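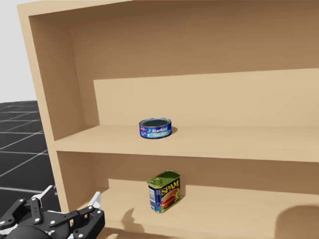
My wife and I moved into a ground floor rental in Torley in July and I'm trying to set up a small emergency pantry for the two of us. The kitchen has almost no cupboard space, so it has to go on open shelves in the hall closet. Right now I keep the tuna on the middle shelf and the SPAM on the one below it, and I was going to carry on that way, one kind of canned food per shelf. What I can't work out is rotation. At our last place I threw out a whole box of canned goods because everything new went in front and the old stuff never got eaten. I don't want to buy one of those sloped can racks because the closet is shallow and the landlord doesn't want screws in the wall.

Also, how seriously do people take the dates? Some of mine say "best by" and some only have a code I can't read. The closet backs onto the water heater, so it gets warm in there, if that matters. My food budget for this is $300 total and I've spent a bit of it already.

Teguh Jugah
Asked in Kitchen and Pantry – viewed 3163 times

Judite Cardoso

I've kept a pantry like this for a long time, most of it in a closet not much bigger than yours.

Rotation first. Forget the racks. Buy a fat black marker and write the month and year you bought each can on the lid, large enough to read without picking it up. When you come home from the store, pull the old ones forward and put the new ones behind. It takes a few minutes. If your shelves are too shallow for two rows, go left to right: new cans go in on the left, you eat from the right. Tape a small arrow on the shelf edge so your wife does it the same way.

One kind per shelf works while you have a few kinds. Once you add beans, tomatoes, fruit and soup you will run out of shelves. I group by meal now. Heaviest things at the bottom, and nothing in glass above waist height.

On dates, "best by" on canned goods is mostly about quality. Commercially canned low-acid food such as meat, fish, beans and corn keeps for years if the can is in good shape. Tomatoes, pineapple and other acidic foods lose quality sooner, so I use those within a year and a half. If you can't read a code, the maker's website or phone line will usually explain it. Throw out anything that is bulging, leaking, badly rusted or dented on a seam, and don't taste it to check.

The water heater would bother me more than the dates. Cooler is better, and you want to stay under 85 degrees. Put a cheap thermometer on the back of the top shelf and look at it late in the afternoon for a week. If it reads high, use that closet for paper towels and candles and move the food under a bed. I use two flat bins from Brovullow with lids – they slide out easily and hold more than you'd think.

Don't spend the whole $300 at once. Buy two extra of whatever you already eat on each trip. And leave money for water, a gallon per person per day, and a manual can opener.

306 people found this helpful

siregar668

just eat what you store and store what you eat. we never had anything expire. I dont write dates on anything, I go by memory

also check pull tab cans more often, I had one leak all over a shelf and it took days to get the smell out

Teguh Jugah

Thanks both. Put a thermometer in the closet and it got to 88 by late afternoon, so the food is going under the bed in the spare room and the closet gets the paper goods. I've started marking lids. Found four cans of chicken soup at the back of a moving box that I had forgotten about, two of them dented at the rim, so those two went in the trash. I'll do the left to right thing in the bins too, if they turn out to be long enough. Still need to buy the can opener.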